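Garment folding and packing helpers, Brarkside

Paltell is a small second-hand clothing service. We are looking for two people to join our folding table in Brarkside from June. The work is to straighten knit tops and other light clothes on the cloth, fold them to one size and pack them in cardboard boxes.

You will stand for most of the shift, five hours with a paid break. Experience is not necessary, we will teach you our way of folding. Please have patience with sleeves, they take the most time to learn. 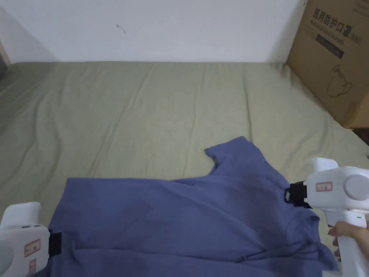 We ask that you can lift a full box and that your hands are clean, without hand cream. Neat work is more important for us than speed. Parking is free behind the building, and the bus from Corrigan stops near.

To apply, write a few lines about yourself to Ustyna Prokopenko at the Paltell office. Questions on shifts and pay go to Diarmuid Hegarty.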